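Running a Toy Library Out of a Former Shoe Store
October 9, 2018

Chin-lung Tai unlocks the door at Grisow Toy Library at nine and spends the first half hour putting returns back on the shelves. The space on Dimitriou Street used to sell shoes, and the low benches are still there. Parents sit on them while their kids decide what to take home.

Tai opened the library in March with 397 toys, most of them bought secondhand or passed along by families who had run out of room. Members pay a yearly fee and can borrow four items at a time for three weeks.

"I had two kids and a small apartment," he says. "We were buying things they played with for ten days. After that they were just in the way. I kept thinking, somebody down the hall would be happy to have this for a while."

He had worked in purchasing for a furniture company, Valtorach, for most of his career. The job taught him how to keep track of stock, and he says the library runs on the same kind of spreadsheet he used there. Each toy has a number, a list of its parts and a replacement price.

The parts list matters more than he expected. When a puzzle comes back, someone has to check it before it goes out again. In the first month he let returns pile up and ended up with a bin of pieces he couldn't match to anything.

"Now it gets checked while the family is standing there," he says. "It takes a minute. If a piece is missing, they usually know where it is. Under the car seat, nine times out of ten."

He doesn't charge for one missing piece. For a whole missing toy he asks for half the replacement price, and so far he has had to ask twice.

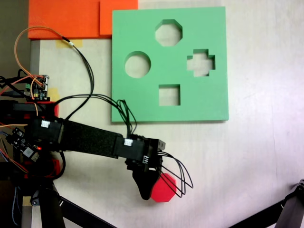

Jui-lin Fang joined him in the summer. She taught preschool before that, and she took over the buying for children under four. Her first change was to stop accepting most battery toys.

"They come in with corroded contacts, or the sound is stuck on," she says. "Then Chin-lung spends an evening with a screwdriver. I would sooner have one more set of blocks."

Her other change was cleaning. Wood gets a wipe and is left to dry on a rack overnight. Hard plastic goes in the dishwasher in the back room. Cloth toys were the problem – they took too long to dry and came back in poor shape, so the library quit lending them in August.

Fang also talks to parents about age labels, which she thinks people take too seriously. "A box says three and up, and the parent of a child who is two and a half puts it back. If it's a safety warning about small parts, yes, listen to it. If it's only somebody's guess about what a child can do, try it. You can bring it back."

The library has 139 member families today. Tai says he needs 90 to cover the rent and insurance, and the rest goes toward repairs and new stock. Neither of them takes a full salary yet. Fang tutors two afternoons a week, and Tai still does some bookkeeping for a hardware supplier called Plarkex.

What goes out most? Train track, both of them say, followed by marble runs and anything a child can ride on. Board games hardly move until school vacation, and then the shelf is bare.

Tai would like to reach 1,000 toys, but storage is the limit. The old stockroom is full and the landlord won't allow shelving in the front window. He has been looking at a unit two doors down, with a wider entrance that would make the ride-on toys easier to get in and out.

"I'm not in a hurry," he says. "I'd have to sign for five years, and I want to see what a winter looks like first."

The library is closed on public holidays. New members should bring proof of address and can borrow on the same visit.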